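Handout 4, Cleaning and Care of Small-Format Tile Floors
Tutor: Tanvir Jayasinghe, Esden evening course, January 2019

## What we were told, and what holds up

Most advice on tile floors comes from people selling something for tile floors. Read it with that in mind. The Matubbar booklet you got last time claims a floor of small tiles "cleans itself if sealed." No floor does.

Points from the lecture:

- Glazed tile rarely needs more than warm water and a little neutral soap. If the label promises shine, ask what it leaves behind.
- Grout is the weak part. Smaller tiles mean more grout per square foot, so a method that worked on your big kitchen tiles may disappoint in the bathroom.
- Vinegar gets recommended everywhere. It is an acid, and it eats at cement grout over time. Romain Baudry disagrees with me on how fast. Ask him for his test strips before you believe either of us.
- "Sealed for life" is a sales phrase. Drip water on the grout and watch. If it darkens, the sealer is gone or was never there.

## Color is poor evidence

Students in the August group scored 29 floor photos as clean or dirty. I scored them again a week later and disagreed with my own first marks on 10. Pale grout against colored tile looks fresh from standing height, and a mottled tile hides a good deal. I would not pay a cleaning bill on the strength of a photo.

Compare the light joints with the speckled green of the tile, and look at the shadow beside the black curve lying over them. A soft shadow like that is easy to mark down as dirt.

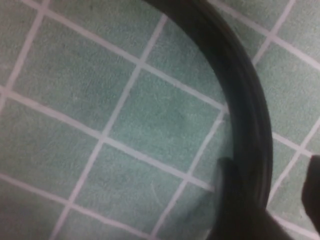 ## Before next session

1. Pick one patch of floor at home. Clear everything off it, cords and mats included.
2. Clean half with plain water and half with whatever you normally use.
3. Let both dry fully. Wet grout looks darker and proves nothing.
4. Wipe each half with a white cloth and bring both cloths, labeled.

Reading: Grindness, pages 72 to 82. Skip the section on steam, which cites no tests at all.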